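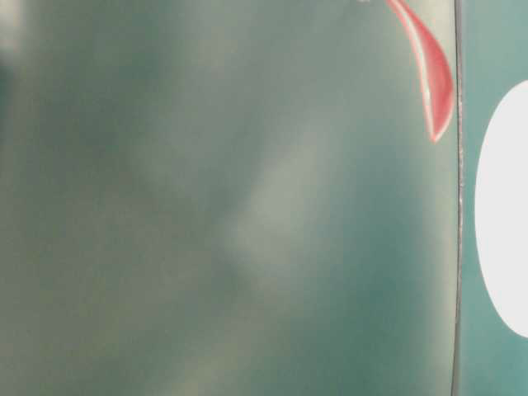
Close view from the fixed camera: smooth green panel, red petal shape, and the seam near the right side.

How to budget for a small pick-and-place cell (and still have money left for the camera)

Posted by Jyoti Gautam, December 30, 2019

I love this part of a project. The arm hasn't been ordered, the bench is still bare on paper, and everything you write down now will save you a painful phone call later. This page is the method we use at Minholm when a small packing shop asks us what it would cost to automate one station. It works for a first cell with one arm, one gripper and one fixed camera, and you can do the whole thing in a spreadsheet over an afternoon.

Step 1. Gather your awkward items first

Before you look at a single catalogue, pull out the products that annoy your packers the most. Glossy cartons, tins with rounded corners, soft pouches, anything printed edge to edge in soft colour. Put them in a box and label it. Every supplier you talk to gets the same box, and every quote gets judged against it.

Asger Thoroddsen, who looks after our test bench, likes to add a few items with blurry background artwork and one crisp graphic. A camera has plenty to hang on to at the edge of a red shape or along a seam, and very little across a big soft green area. If your artwork is mostly the second kind, write that beside the vision line in your spreadsheet, as it will affect what you buy.

Step 2. Set up your columns

Use these five headings:

Item
Must have on day one (yes or no)
Quoted price
Freight and duty
Who installs it

That last column catches more missing money than all the others. On our Prallow job we had a lovely price for the arm and nobody's name beside the mounting plate. It cost us $570 to have one cut and drilled in a hurry.

Step 3. Price the camera properly

People budget for the camera body and stop there. You also need a lens, a bracket, a cable rated for the length of the run, and a light. Our last set of small parts (bracket, cable and diffuser) came to $211 before tax, and the light was another $400. Neither of those was in our first draft!

Decide where the camera will sit before you choose the lens. Beside or above the workspace are the two usual spots. Go close and you get beautiful detail on a small patch, though a product may well fill most of the view and run out past the borders. Go farther back and you see the whole tray, but fine print gets mushy. Borrow a lens if you can, clamp it at the real height, and save some pictures of your own items. Look for:

- which edges come out sharp
- where colours fade into each other with no outline
- whether glints along a seam or fold could be mistaken for a feature
- how much of the item is outside the view

If you need both the close view and the wide one, that's two cameras. Better to find out now, while it's only a row in a spreadsheet.

Step 4. Get the gripper quotes

Ask for at least two types. Suction pads are cheap and quick on flat, smooth faces. Fingers cope better with odd shapes but need room on both sides of the item. Ilse Verhoeven does our purchasing, and her rule is to ask each supplier for the price of the spares in the same email. Pads and fingertips wear out, and a year of them belongs in your budget from the start.

We compared Jaditz and Akl this way in our last round. The two base quotes were very close. The spares were where they parted company, by more than $900 over the year.

Step 5. Add the boring rows

Guarding. An electrician. Compressed air, if you're going with suction. Training for two people, so that somebody can take a holiday. A bench that doesn't wobble - a heavy second-hand one is fine. Then leave a contingency row and be strict about what gets charged to it.

Step 6. Put dates beside the money

Work backward from the day you want the cell running. Lenses and lights tend to be quick, while arms and guarding can take their time. Our orders for the next build go out in January, starting with whatever has the longest lead time. Colour the rows by month and you'll see straight away when the big invoices land.

Step 7. Have someone else read it

Hand the sheet to a person who has had nothing to do with it. Abla Atallah reads ours, and last time she asked where the power bar was. Good question. It's row 34 now.

If you'd like a copy of the blank spreadsheet, write to Arturo Costa at the front desk and ask for the small cell template.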